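# Snack boxes: what goes in, what stays out

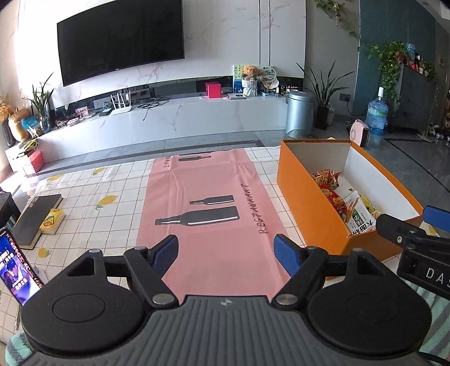 ## Getting the table ready

The February round of snack boxes is open for packing, and several people who signed up at the last meeting have asked how it is done. Most of it can be done at a dining table or a kitchen counter in an evening. A box holds a handful of snacks and goes out with a card. The orange boxes with the white insides are the ones we are using this time, and you can pick up a flat stack of them from the Farquharson Street room any afternoon after 3:00.

Clear enough space for the open box, the snacks you have not packed yet and a spot to write cards. A tablecloth is fine. If yours is patterned, put a plain tray or a placemat down where you are working so that small items like tissue packs don't get lost against the print. A pink placemat does this well on a white cloth with lemons on it. Set the box to one side of the mat and keep the mat itself free for whatever you are checking or labeling.

Plenty of people watch something on a phone while they pack. Prop it well away from the box side, or you will knock it over reaching across.

## Filling the box

Bags of chips and other puffed snacks take up the most room and break the most easily. Stand them toward the back. Put flatter packages in front, with the printed side up, and slide anything narrow into the gap along the side. Four packages is a normal box. A fifth will usually fit if it is small, but the lid has to close without pressing on the bags. If you have to push, take one out.

Please mix the contents. Last round we had a number of boxes with nothing but spicy chips, and Davina Morrison spent most of a morning swapping bags between them. One salty, one sweet and two of your own choosing is a good rule.

Snacks with labels in Chinese or any other language are welcome, and they were the most requested items last year. We do need an English ingredient list for each one. Write the main ingredients on a card, and underline peanuts, tree nuts, milk, egg, wheat, soy, sesame, fish and shellfish if they are in there. If you can't read the label and can't find someone who can, set the package aside and bring it in separately. We have readers for most languages at the Farquharson Street room.

Do not pack:

- chocolate, which melted in the van last summer and has been off the list since
- anything in glass
- homemade food
- anything with less than two months left on the date
- opened multipacks where the single bags have no ingredients printed on them

Tissue packs can go in. They weigh nothing and the small ones with cartoons on the front are popular with families.

## Cards

Each box gets one card. First names only, no phone numbers. A line or two is plenty. If you want something firm to write on, a thick hardcover book works better than the tablecloth, where the pen goes through. Write the card before you fill the box and lay it flat at the bottom, or tuck it down the side at the end. Either is fine as long as it does not sit on top, where it comes out with the lid.

## Numbers

We sent out 1,334 boxes last year, which was more than we planned for. The target for this round is 215. Of those, 120 go to the Gellden apartments and the rest are divided between the Vutau school and the Esia reading room. Each household packing at home is asked to take 8 boxes. If that is too many, say so when you pick them up and someone else will take the extra ones.

The boxes come flat. Fold the long sides first, then the short ends, and press the tabs in from the outside. The tabs on this batch are stiff. A spoon handle helps.

## Dropping off

Bring finished boxes to the side door on Farquharson Street between 4:00 and 6:30 p.m. Closed boxes can be stacked three high in a shopping bag or a laundry basket. Carry them level. Tape is not needed, and we have to cut it off for the final check anyway, so please leave it.

The final check takes a few minutes per batch. We open each box, look at the dates and the ingredient cards, and put a sticker on the lid showing the allergens. You are welcome to stay and help, and there is coffee.

Loose snacks are also being accepted for anyone who would like to give but doesn't have time to pack. The bin is inside the same door on the left. We are low on sweet things and have more than enough instant noodles.

Questions about boxes, cards or ingredients can go to Davina Morrison, who is at the front desk most afternoons. If she is out, leave a note in the tray with your name and the number of boxes you have at home.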